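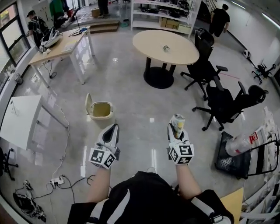

I have become the kind of person who has opinions about recycling rules, and I'd like to air them before my family stops inviting me to things.

We moved to Mumwood in June, and the first piece of mail that was really for us was a folded sheet from the town telling us how to sort our trash. It has 40 lines on it. Yogurt cups are fine, but yogurt lids aren't. Pizza boxes are fine if they're clean, and I would love to meet the person whose pizza boxes are clean. Drink cans go in loose, never bagged, and please don't crush them. In the last place we lived, the sheet on the fridge told us to crush them flat! I had a whole technique. My heel still twitches when I finish a seltzer.

So my complaint is pretty simple. Why does every town get to make up its own rules? I understand the short answer, which is that different towns send their stuff to different sorting plants, and the machines at one plant like a round can and the machines at another don't care. Fine. But I didn't move to a different planet, I moved 3 exits up the highway. My sister-in-law Imke Seidel lives one town over and she gets to put milk cartons in with her paper. I have to throw mine out. Same milk, same store, same carton. When she comes for dinner she stands over our bins with an empty in her hand like she's defusing something (and then leaves it on the counter, every time, and I deal with it after dessert).

The usual comeback is that people should just read the sheet. I've read it. I may be the only one on our street who has. My neighbor Aatos Kallio has lived here a lot longer than me and he told me, quite cheerfully, that he goes by feel. If it feels recyclable, in it goes. I think most people are Aatos, and I don't think they're lazy. They've got kids and jobs and a dog that needs to go out, and they aren't going to look up the lid of a yogurt cup.

What I'd like is one list for the whole state. Make it short. 6 things, say, with cans at the top, and everything else goes in the trash until somebody works out what to do with it. Yes, we'd lose some cartons and some of the odder plastics. I can live with that if the stuff that does go in the bin is stuff the plant wants. And put a picture of the list on the bin lid, big, where a person holding something sticky can see it!

I'd also take deposits on every can and bottle, because I grew up with them and we kids picked up every empty in the park for candy money. Aatos is against it, he says he doesn't want a bag of empties in his garage. I've seen his garage. One more bag would fit.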